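Stodberg County Jail: Questions Families Ask Us

Last updated February 2020

Welcome, and please take your time with this page. We know that most people who land here have had a rotten few days, and we have tried to put the answers in the order people tend to want them.

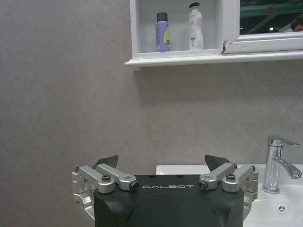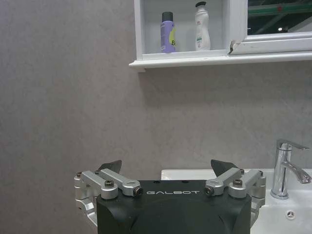
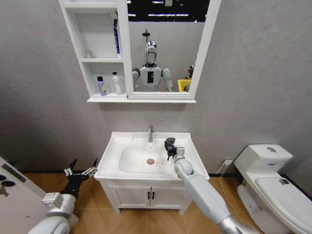

Chibuzor Yusuf wrote to us that the old version of this page left out the one thing she needed at midnight, namely how to find out if her son was even in the building, and she asked us to put that first. So we have!

How do I find out if someone is being held at Stodberg?

Call the booking desk, day or night. Have the person's full legal name and date of birth ready (nicknames won't get you far, I'm afraid). A person who has just been arrested may not show up in the records for several hours, so if the clerk can't find them, please try again later before you start calling hospitals. People arrested on the east side of the county are often taken to Tadham first and moved over to us the next morning.

When will they see a judge?

Usually at the next court session after booking. The clerk can give you the time and the courtroom, but can't tell you what the judge is likely to do, and neither can we.

How does bail work? The judge said $3,000.

If bail is set at $3,000 you can pay the whole amount to the court, and it comes back to whoever paid it once the case is over and the person has been to all their hearings, less any fines or fees the court takes out. Bring photo ID and keep the receipt somewhere safe - you will want it months from now, when you've forgotten which drawer it went in. A bail bond company will ask you for a smaller fee, and that fee does not come back. Read what you sign, and ask for a copy.

Can I visit?

Yes, once the person has put you on their list. They may have 2 visitors at a time, and a baby on your lap counts as one of them. Phones, bags and coats stay in the lockers. Visiting rules changed last June, so if you came before then, do look over the new sheet at the front desk.

Are our calls private?

No. Calls and video visits are recorded, and prosecutors can and do listen to them. Talk about the kids, the dog, what you had for supper, and leave the case for the lawyer. Calls with a lawyer are handled separately, but the lawyer's number has to be registered first.

What about their medicine?

Call the nurse's line with the name of the medicine, the dose and the pharmacy. Please don't mail pills, as they will be thrown out. Femi Effiong answers our own helpline most evenings and is happy to stay on the phone with you while you work out what to say.

What if I can't afford a lawyer?

The person charged can ask for a public defender at the first hearing. The form is short and asks about income, rent and who they support.

Our office is at 23 Ala Street, up one flight, and the bell sticks a little, so give it a good push.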